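FOR IMMEDIATE RELEASE
Apr 24, 2020

Flakard asks Pumodville to please stop throwing out its jeans

PUMODVILLE – Flakard, the clothing repair and resale shop on the wrong side of the Pumodville rail line, today opens its mend-by-mail service to anyone with a hole, a missing button or a zipper that has given up on life.

The service takes in clothes by post or from the drop box at the shop's back door, fixes them, and returns them folded. Customers fill out a one-page form describing the damage. There is a line on the form marked "How did this happen?" and it is optional, although the staff would like it known that they read every one.

"We had been planning this since January, on the back of a seed catalogue," said Donal Dolan, who owns Flakard and does most of the hems. "Now everyone is at home cleaning out closets, and the closets are winning. We'd like the good stuff before it goes to the curb."

Flakard mended 1507 garments last year. Most were jeans, and most of those had gone in the same place, which the company's style guide calls "the inner thigh" and its customers call several other things. With the mailing service the shop hopes to reach 2000 this year, a target Dolan set before asking the people who do the sewing.

One of them is Gilang Harahap, who learned the trade in his aunt's tailoring shop and has strong views on thread colour. "People bring me navy and tell me it is black," he said. "I fix it in navy. They come back and tell me how well I matched the black."

T-shirts are welcome too, provided they are washed. Neck seams, shoulder seams and small holes are all within reach. Armpits will be looked at case by case. Shirts past saving can be cut into cleaning cloths on request, and customers who would find this upsetting may tick a box.

What it costs

A basic mend is $6 plus return postage. Patches, zippers and anything lined are quoted before work begins. Clothes are held for 2 days on arrival before they are handled, and payment is by card over the phone. The shop counter remains closed to visitors until further notice, including those who only want to say hello to Donal.

Who is paying for the stamps

Return postage on the first batch of orders is covered by Kernent, the Pumodville button and thread wholesaler. "We sell buttons," said Kernent sales manager Ehab Hajji, when asked about the company's reasons.
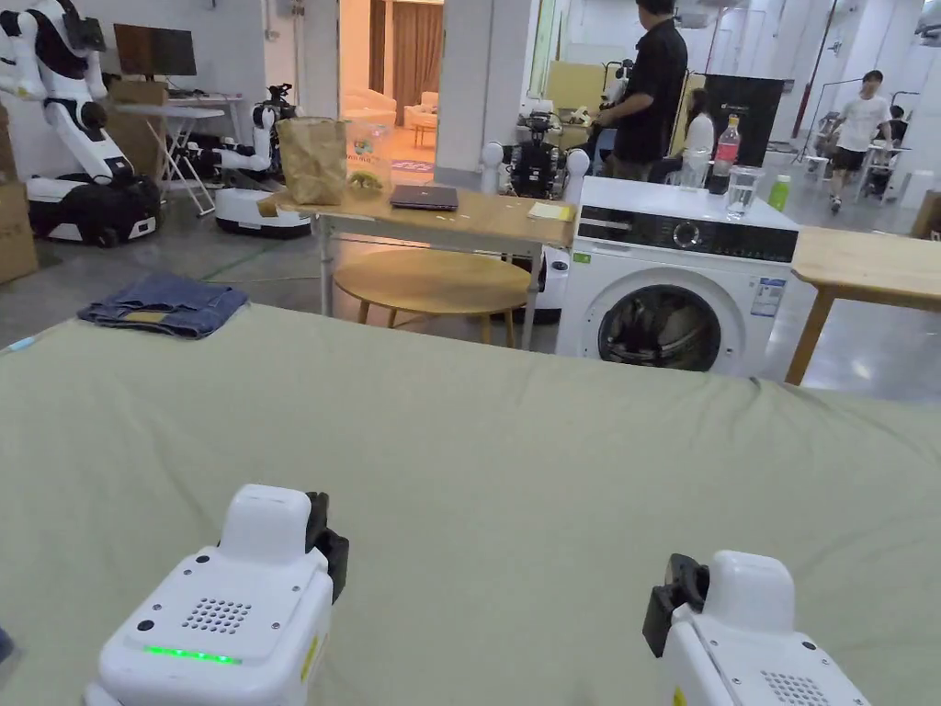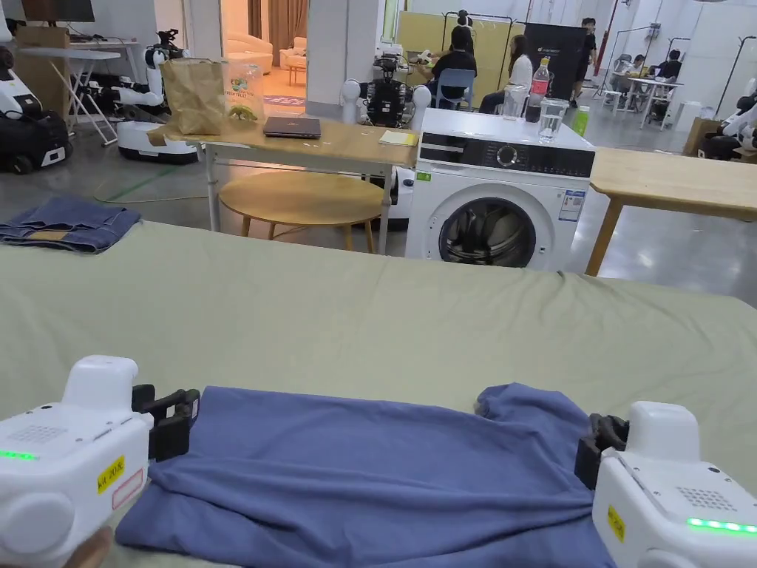

Denim and a blue-violet T-shirt, both on green cloth.

About Flakard

Flakard has repaired and resold clothing in Pumodville under two names and one leaking roof. It does not do wedding dresses, wetsuits or anything with a live warranty. Forms are available from the shop's website or by leaving a message with your mailing address, spoken slowly.

Media contact: Finbarr Keogh, Flakard. Mornings are best. He also answers the repair line, so please say at the start which kind of call it is.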